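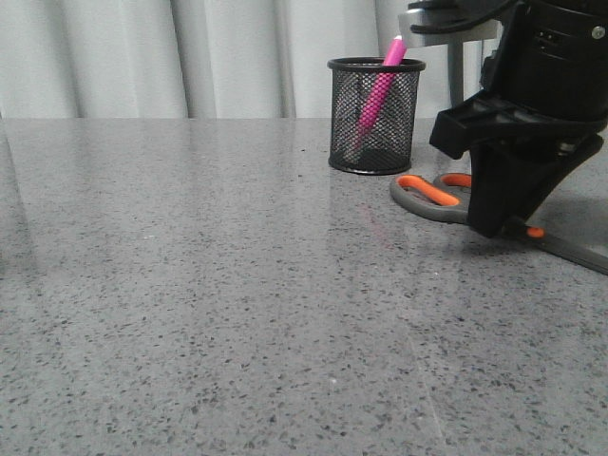 Mar 2, 2025

I have been wanting to write this up since December and kept putting it off, partly because the result kept getting better and I didn't want to publish a number that would be stale in a week. It has finally settled down, so here goes.

The short version: our policy learned to pick up scissors by the handles, and the thing that made the difference was throwing away most of what we had taught it about the approach.

Some background. The project is called Brundar, and the task is desk tidying. Objects start on the counter, the arm grasps them one at a time and puts them in the black mesh pen holder. Pens were fine pretty early on. Scissors were awful. A pen is more or less the same all the way along, so if you close the fingers a bit off you still have a pen. Scissors have two loops at one end, blades at the other, and a pivot that lets the whole thing change shape while you are trying to hold it. They also lie really flat, and our counter is glossy gray stone-looking stuff with speckles in it, which is close to the worst background for gray blades. The orange on the handles helps a lot. I tried training on grayscale images once and the reaches wandered all over the place.

We had 1837 demonstrations by the end of last year, all teleoperated, pens and scissors mixed. Trained the ordinary way (predict a chunk of future actions from the camera and the joint positions), the policy would swing over toward the scissors very confidently, come down near the handles, and then stall. Or it would close on nothing and lift up proudly with empty fingers. I watched so many of these. The success rate on scissors was low enough that I stopped writing it on the whiteboard.

What bothered me was that the loss looked great. So I went back and looked at where in each demonstration the loss was being spent, and most of it was on the long swing in from the rest position. That makes sense once you see it! The swing takes up most of the timesteps, and everybody who drove the arm did it differently. I go high and drop straight down. My labmate sweeps in from the side. The model was working very hard to be faithful to two people's driving habits, and the last little stretch above the handles, where all the actual grasping happens, was a sliver of the data.

The fix has two parts and they are both almost embarrassingly plain.

First, we cut the swing. A regular motion planner handles getting the fingers to a rough hover point over the object, and the learned policy only takes over from there. We called this the Ismont split, after the street the lab is on, and the name has stuck even though I keep meaning to think of a better one.

Second, we re-label the start of each clip. For every demonstration we find the moment the gripper closes, walk back a fixed stretch, and treat that as frame zero. Then we shift the starting pose a little in random directions and generate a short correcting path back onto the human one. The policy gets to see what it looks like to be slightly wrong, over and over, in the one region where being slightly wrong ruins everything.

Same demos, same network, same camera. Out of 40 scissors trials with the new training we got 37. I ran the whole set twice on different days because I didn't believe it, and the second set came out at 37 as well, with different failures. (The misses are nearly all cases where the far loop is hidden behind the finger on the way down and the policy loses track of how the handles are turned. A wrist camera would probably sort that out – it's next on my list.)

The part I enjoy most is the behavior you get for free. If the fingers come down too far toward the blades, the arm now backs up a bit, slides along toward the loops, and tries again. There are no retries in the demonstrations. I checked! It comes out of the correcting paths, and the first time I saw it I made everyone in the room come and look.

Things that still don't work. If the scissors start partly open, the grasp is okay but the drop into the holder is a mess, and sometimes the holder goes over. Very shallow hovers confuse it too. And the handoff from planner to policy has a visible hitch, which we smoothed a bit by running both for 7 control steps and blending. Yu, our little simulator, predicted none of this hitch, so I trust it a bit less now for anything involving contact.

I also want to try the same recipe on a stapler and on a roll of tape, to see whether the walk-back length has to be tuned for each object. My guess is that one setting covers small stuff and bigger things will want more room. The training code is going into the Drirnum repo once I have cleaned out the hard-coded paths, and I'll put the failure clips up there too, they're more useful than the good ones if you are trying to reproduce this.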